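Zukine Forum > Kitchen & Table > Leftover drinks and doubled paper cups

ottoszucs
Clearing up after our July get-together and I have a question for the tidy people. Do you double up your disposable cups? I bought a sleeve of 100 and they vanish in pairs. My sister swears by it for hot tea. I say use a mug, the mugs are right there!
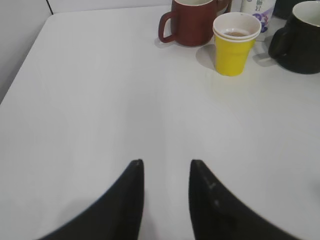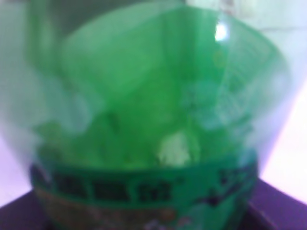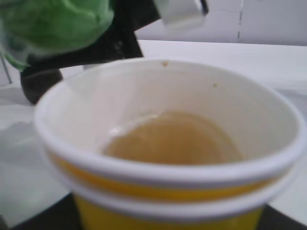
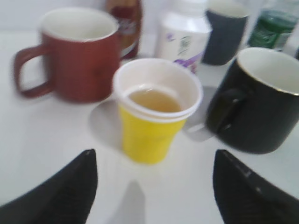

Page 7 of 11

wukeo_fan
Mugs every time. The reddish-brown one is lovely, love a big chunky handle. Why would anyone reach past that for a throwaway cup?

Miklós Erdős
I'm with your sister. One cup gets floppy and burns my fingers, two is perfect. And with a crowd I'm not washing mugs at 11 at night.

ottoszucs
But then you're tossing two for every drink - and half the time there's still a bit left in the bottom, so you can't even stack them for the trash. I went to the sink more than 7 times.

vida_k
Pour everything into one pitcher first, then stack. Takes a minute. Also don't leave tea sitting in a cream or white mug overnight unless you enjoy scrubbing.

Miklós Erdős
Baking soda, vida. No scrubbing.

vida_k
Tried it, still scrubbed :)

wukeo_fan
Has anyone bought the thicker cups from Bestitz? They come in a box of 300, so it's a lot of closet space, but you might only need one at a time.

ottoszucs
Hmm, 300 would last me years. What do they cost with shipping?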